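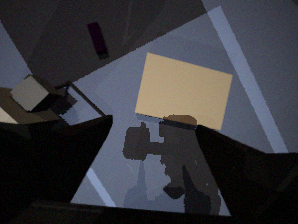
Brustance Robotics Club
Minutes of the meeting held on 28/10/2019 in the upstairs computer room

1. Apologies and last minutes
Two apologies received. The minutes of the August meeting were agreed with one correction: the entry fee is per team, and had been written down as per member.

2. Simulator work
The gripper group gave their report. The arm model now loads in the simulator with both fingers, and the view from the wrist is working. The tan box is in place as the main test object and the shadows are switched on. The shadow of the arm has a blocky, stepped outline. One member asked if the shadow quality could be turned up. The group would prefer to leave it, as the older machines in the room already run slowly with shadows on.

There was a longer talk about the fingers. They are very dark in the simulator and take up a good part of the wrist view, and two members said they find it hard to judge where the tips are when lining up on the box. It was agreed to try a lighter grey on the finger model and compare.

The group has logged 1,133 practice runs since August. The target before the regional round is 3,000. Runs should be saved with the member's initials and the object name – several had been saved with no name at all and had to be thrown away.

Action: gripper group to try the lighter fingers and report back.
Action: everyone to rename their saved runs by the next meeting.

3. Regional round
The rules for the Kadrić Cup have come through. Teams pick up and place objects in the simulator first, and only those who pass go on to the table round with a real arm. The starting positions will be changed on the day, so practising with the box always in the same spot will not be enough. It was agreed that from now on each run starts with the box turned to a different angle.

We can enter two teams. Members who want a place should put their name on the sheet by the door. If there are more names than places, the teams will be chosen on practice runs from the last month.

4. Equipment
The real arm still has the fault in the second joint. Nuteck have quoted for a replacement motor and will hold the price until the end of term. The other option is a second-hand motor from Brolon, which is cheaper but has no guarantee. A vote was taken and the Nuteck motor was preferred. The order will go in this week.

The spare monitor is to be moved to the bench by the window. The extension lead that was reported last time has been taken away and replaced.

5. Money
The balance stands at £1,984 before the motor is paid for. We have set aside about £1,000 for travel and entry fees, and this is not to be used for parts without a further vote.

6. Any other business
The school open evening was mentioned. It was agreed to run the simulator on the big screen and let visitors have a go with the controller – two members to be on hand throughout.

A request for a beginners' session on the programming side was put back to the next meeting.

Next meeting: same room, usual time. Saved runs to be checked first.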